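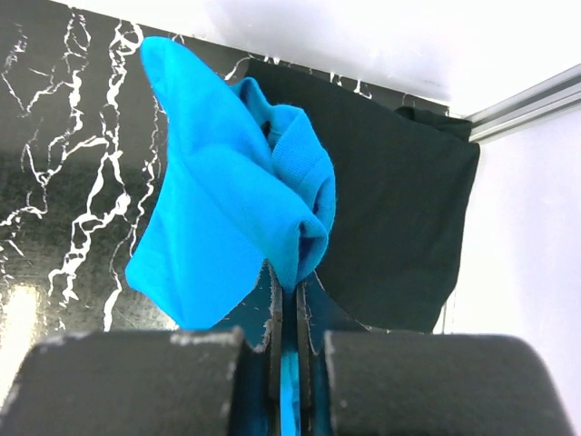 Kuo-hua Shek 认为先别动力控参数,多数人夹织物打滑时第一反应是加力,结果指片弯得更厉害,指尖反而张开。原话见下面第一条回复。

二指夹爪夹袜子和薄布,指片磨损后该换还是该重新标定?

提问者:细纱四十支
发表于 2023年8月10日
所属板块:末端执行器 / 柔性物料

单元情况如下。六轴小臂,末端是 Davenport 的电动平行二指夹爪,腕部带一个小相机,控制器是 Skukley。工作内容是从台面上夹起袜子、擦布一类的软料,提起后在腕部相机前停一下,判断夹住的位置,再放到分拣位。台面是黑底白纹的大理石花纹板,反光比较重。

从去年12月投用到现在,控制器里的循环计数是3000。最近出现三个现象:

一、夹厚料(袜子)没有问题,夹单层薄布时,提起过程中布会往下溜,有时只剩一个角。

二、闭合到底时,控制器回读的位置值是551,刚装好时我记的是526。单位是编码器计数,数值越大表示闭得越深。

三、指片边缘发毛,壳体上沿有掉漆。掉漆我不太在意,发毛的是两片薄指片的侧边和前端。

夹持力设定值一直是400,没有改过(控制器内部单位,说明书没给换算)。我试过把力往上加,薄布打滑没有改善,袜子倒是夹得很死,松开时会粘在一侧指片上带一下。

想问的是:回读值变了,应该直接重新做零位,还是先换指片?另外反光的台面对判断夹持位置影响大不大,要不要换掉?

回复

Kuo-hua Shek

先把力设回400,加上去的部分都撤掉。薄指片是悬臂,力加在根部,指尖只靠自身刚度顶着。力一大,根部先靠拢,指片向外弯,接触区从指尖退到中段。厚料能填满中间的空隙,所以袜子看不出问题;单层布只有一层厚度,接触区一退,指尖那一段就没有压力了。

你的回读值从526到551,方向是闭得更深。单看这个数,有三种可能:指片内侧磨薄,指片根部螺钉松动,或者零位漂移。三种处理方法不同,不要一上来就做零位。零位一做,原来的基准就没有了,后面再想对比就难了。

检查顺序:

1. 断开使能,夹爪打开到最大,用手沿开合方向推拉指片根部。能感觉到晃动就是螺钉或定位销的问题。拆下,清掉旧的螺纹胶,重新涂中等强度的,按手册力矩拧紧,再读一次闭合值。

2. 根部没有晃动,就做塞尺检查。低力闭合,塞尺从指尖插入,再从两侧插入。指尖能插进去而中段插不进去,说明指片已经永久变形,换件。

3. 指片不弯,再拆下来量内侧厚度,左右两片都量,和备件对比。两片磨损不一致时要成对更换,只换一片会让夹持中心偏到一侧,腕部相机里看到的夹持点也会跟着偏。

4. 前三步都正常,才轮到零位。先把当前的偏置值抄下来,再执行回零。

换完指片必须重做零位,这一步不能省。Skukley 的控制器换件以后不会自动提示,仍然按旧偏置走,新指片比旧的厚,会提前顶住,电流偏高,时间长了伤丝杠。

侧边发毛的处理:如果只是轻微起毛,用油石顺着长度方向轻轻倒一下边,不要横着磨,也不要碰夹持面。毛边会勾线,袜口罗纹那种织法尤其容易被勾住。你说松开时粘在一侧,我倾向于是被毛边挂住了,静电是其次。松开以后让夹爪多张开一点,停一小段时间再抬臂,可以先缓解。 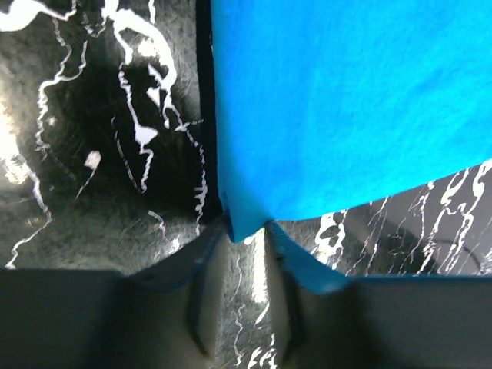 台面与光照

花纹台面对夹持本身没有影响,影响的是判断。黑底白纹有大量高对比度边缘,如果你的程序是靠灰度边缘找布边,白纹会被当成布边。单色的蓝布可以改用色相分割,阈值放在色相和饱和度上,亮度放宽。台面的黑和白饱和度都低,容易分开。黑色的料不行,黑布和黑底在色相上分不开,只能换底板或者加背光。

眩光先处理光源再处理台面。把灯挪到一侧,压低角度,让反射方向避开腕部相机在判断姿态时的视线。还压不住就加偏振片,光源和镜头各一片,正交。注意加了偏振片进光会少,曝光要重新调,曝光一拉长,判断前的停顿也要跟着加长,否则布还在摆。

薄布的夹法也可以改一下。指尖垂直下去,贴近台面再闭合,让布在两指之间拱起一道褶再夹,夹住的是双层,比夹单层边稳得多。下降高度不要用固定值硬顶台面,留一点间隙,或者在腕部加弹性浮动。你的指尖前端发毛,有可能就是长期蹭台面蹭出来的,看一下台面上有没有成弧形的划痕。

木工刨花

我们用的是 Stadow 的夹爪,情况差不多,直接在指片内侧贴了一层硅胶皮,打滑就没了。便宜,自己剪。不过掉过一次,换了胶以后好些。零位没管过,也一直在用。

Kuusk二号线

楼上贴硅胶可以用,但有两个条件。第一,贴完厚度变了,零位必须重做,“没管过也在用”只是还没到出问题的时候。第二,硅胶会吸毛絮,夹袜子这种起毛的料,表面很快糊一层,摩擦系数掉得比裸指片还低。我们这边每班开始前用无尘布蘸异丙醇擦一遍,擦完等挥发干再上料。胶皮边缘翘起就整片换,不要补胶。

另外补充记录方法。闭合回读值要在同样条件下读才有可比性:空夹,同一个力设定,同一个速度,先开合几次再读。刚开机和跑热以后的读数不一样。你前后两次如果一次冷机一次热机,差值里有一部分不是磨损。建议做个表,列日期、循环计数、力设定、冷热状态、回读值、是否换件。

细纱四十支(提问者补充)

按 Shek 的顺序查了。力设回400。根部右侧有轻微晃动,拆开看螺纹胶已经碎成粉,重新上胶拧紧后回读值有回落,但没回到526。塞尺从指尖能插进去,中段插不进去,所以两片一起换,备件在路上。换之前先不动零位,偏置值已经抄下。

毛边用油石倒过,袜子松开时不再带料。薄布改成起褶再夹,旧指片也能提起来,偶尔还滑。台面暂时不换,灯挪到侧面以后左边那块反光还有一点,等偏振片到了再试。

前一次读数是冷机还是热机我没有记,这个没法补了。

Kuo-hua Shek

新指片装上以后,先空夹读一次,做完零位再读一次,两个数都记。之后从低力开始往上试,薄布能稳住的最低值就是设定值,不必回到400。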